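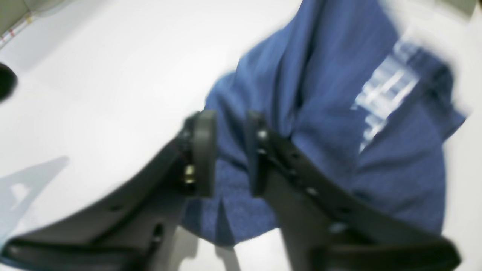 Two gripper fingers holding a fold of blue cloth.

How Do Robots Pick Up Clothes?
Young Visitors' Guide, Holano Science Learning Service
Suitable for readers aged 8 to 11

Picking up a T-shirt is easy for most people. You do it without thinking. For a robot it is one of the harder jobs there is, and engineers spend a great deal of time trying out different hands, arms and cameras to find out which ones do it well.

This guide explains how such a test is carried out. Words in capital letters are explained at the end.

Why is cloth difficult?

A wooden block keeps the same shape wherever you put it. If a robot knows where one corner is, it can work out where all the other corners are. A T-shirt is different. It can be flat, folded, twisted or in a heap, and each time you touch it the shape changes again. A sleeve may be hidden underneath. The front may look very much like the back.

Cloth is also thin. When a shirt lies flat on a table there is hardly anything to take hold of. Try this yourself: put a tea towel on a table and pick it up using only the tips of your thumb and one finger. You will probably find that you push the cloth into a small ridge first and then pinch the ridge. Many robots are taught to do the same.

What is a gripper?

A GRIPPER is the part of a robot that does the job of a hand. Some grippers have three or more fingers and some use suction, like the rubber cup on a bathroom hook. For clothes, engineers often choose a gripper with two fingers that close together.

The shape of the fingers matters. Wide pads press on more of the cloth, so it is less likely to slip out. Narrow tips can slide under an edge more easily, but they may pick up two layers when only one is wanted. Engineers can make new fingers with a 3D printer, fit them to the robot, try them, and then change the design a little and print them again.

At the Fuvico workshop, the test team is led by Cledwyn Pritchard. His team compares two designs of finger, which are known as Stenia and Trevor. Stenia fingers have broad, flat ends. Trevor fingers are slimmer and slope towards the tip.

Why use two arms?

Think about how you fold a shirt. One hand usually holds the cloth still while the other hand moves. If you use one hand only, the whole shirt slides along with it.

A robot with two arms can share the work in the same way. The arms must agree with each other, however. If both pull at once and neither gives way, the cloth is stretched and may spring out of the fingers.
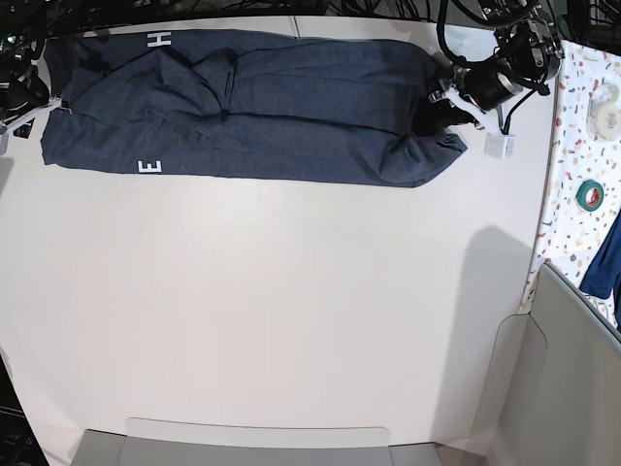 The part of the robot that decides how each arm should move is called the CONTROLLER. It sends instructions to the motors in the joints many times every second. A good controller makes small corrections as it goes along, just as you do when you carry a full cup of water across a room.

How does the robot see?

Robots use cameras to look at their work. A camera fixed above the table can see the whole shirt, but an arm may get in the way of its view. A camera on the robot's wrist travels with the gripper, so it gets a close look at the cloth between the fingers. It cannot see much of anything else, and the picture may become blurred when things move quickly.

For this reason, many teams use more than one camera and let the computer put the views together.

How is a fair test carried out?

You may have learned about fair tests at school. You change one thing and keep everything else the same. The rules at the workshop are as follows.

1. Use the same shirt and the same table for both designs of finger.

2. Begin each try with the shirt laid out in one of 11 starting shapes. Every shape has its own number on a chart.

3. Let the robot take hold of the shirt and move it. People must keep their hands away from the table while the arms are switched on.

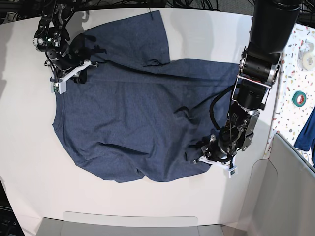
4. Write down the result, including the tries that went wrong. Abilio Carrasco keeps the test book and gives each slip a short note, such as "two layers" or "missed the hem".

5. Repeat. One good try might only be luck. The team carried out 351 tries in May, and 32 of those were repeated with a different camera position.

Something to try at home

Ask a grown-up for a T-shirt and two pairs of kitchen tongs. Lay the shirt on a table and try to fold it with the tongs, without touching it with your fingers. Then wrap a rubber band round the end of each tong and try again. Did the cloth slip more or less? Write down your results in a table.

Words to remember

CONTROLLER: the part that tells a robot's motors how to move.
GRIPPER: the part of a robot that holds things.
JOINT: a place where a robot arm can bend or turn.

The next guide in this series is number 19, How Do Robots Open Doors?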